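Trucos con el calendario de pared: cuáles sirven y cuáles no

Cada octubre circulan los mismos consejos para organizar la casa por fechas. He probado unos cuantos y me fío de pocos.

Cambiar las sábanas los días pares. Suena bien hasta que un mes acaba en 31 y el siguiente empieza en 1: dos impares seguidos y la cuenta se tuerce. Mejor elegir un día fijo de la semana y olvidarse del número.

Los nudillos para saber qué meses tienen 31 días. Este funciona. Nudillo, 31; hueco, 30 o febrero. Julio y agosto caen los dos en nudillo, y ahí se equivoca casi todo el mundo.

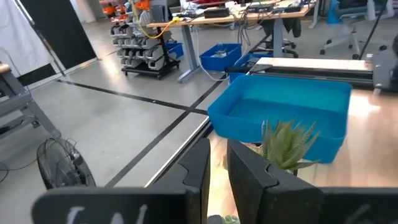 Guardar el calendario viejo para reutilizarlo. Me lo recomendó Iolanda Tavares, que tiene una caja llena. Las fechas vuelven a coincidir, sí, pero a veces hay que esperar 5 años, a veces 6 y a veces 11, y los bisiestos tardan mucho más. Los santos valen; las fiestas locales y la Semana Santa, no.

Numerar los días del 1 al 365 para controlar la despensa. Lo vende Plurnis en una lámina de 22 euros. No le veo la gracia: en un bote de lentejas prefiero leer «marzo» que «día 74».

Limpiar según la luna. Sigo esperando que alguien me enseñe un horno más limpio en cuarto menguante.

Lo que sí hago: lápiz blando, goma a mano y el calendario colgado junto a la nevera. El rotulador traspasa el papel y estropea el mes de detrás.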